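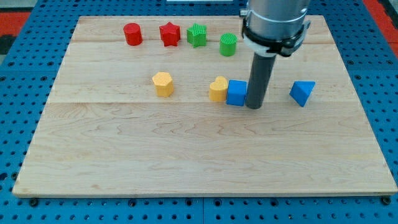 Edge-glued maple-type boards move across the grain, and no finish I have tried stops it. It only slows it down. I have had a board of that kind on the bench since June, a rectangular one built up from long planks, with a set of small colored blocks that get laid out on it. The seams run lengthwise and they are faint, but you can find them by eye: one sets off a narrow strip toward the far edge, and another passes just below the yellow and blue blocks. Those seams are where I look first when a board starts to cup. If a straightedge laid across them rocks, the board has moved. The pegboard top underneath is a help in this respect, as the holes let some air reach the lower face.

To the earlier question about finish and block wear, quoted below.

Helmut Hellwig wrote:
> I am making a flat work surface for a shape set (cylinders, stars,
> hearts, pentagons) and have two boards glued up from planks. One is
> bare, the other has three coats of the Vosow hard oil. The oiled one
> is already hollow on top. Did I do something wrong with the oil? Also,
> the star blocks are leaving small dents near the middle of the bare
> board. Would you go to a harder species or put a film over it? I would
> like to keep the grain visible if possible.

Helmut, on the first point: did all three coats go on the top face only? You don't say, but a board that goes hollow shortly after finishing has usually been sealed on one side. Both faces need the same number of coats, and the ends need at least one more. Strip it, stand it on edge for 9 days with air on both sides, then check it again before you plane anything. Two of mine came back flat without any planing.

I sand to 240 and stop. Going to 800 looks nice under a lamp, but the oil sits on the surface and dries blotchy. I have used the Vosow and also Dallon 2413, which is a thinner wiping varnish. The Dallon builds slower but shows less of a color shift on pale wood. If you want to keep the cream and tan tones, use that one. The Vosow goes amber.

On the dents: a star has five points and every one of them is a small chisel if the block is dropped. Cylinders do very little damage unless they land on the rim. I would not change species for this. Break the lower edges of the blocks with two passes of fine paper on a flat plate and most of it goes away. Don't round the top edges or the shapes get harder to tell apart, the pentagon in particular.

I would also stay away from film. The Sumine sheet I tried lifted along a seam within a month - the planks moved and the sheet did not. It also puts a glare on the surface.

For dents already there, a damp cloth and a warm iron will bring the fibers up on bare wood. It won't do much through cured oil.

One question back. What glue did you use? I had trouble with the Halász white at 74 percent humidity, with a ridge creeping up at each joint that you could feel with a fingernail. If that is what you have, sanding it flush is only good until the weather changes.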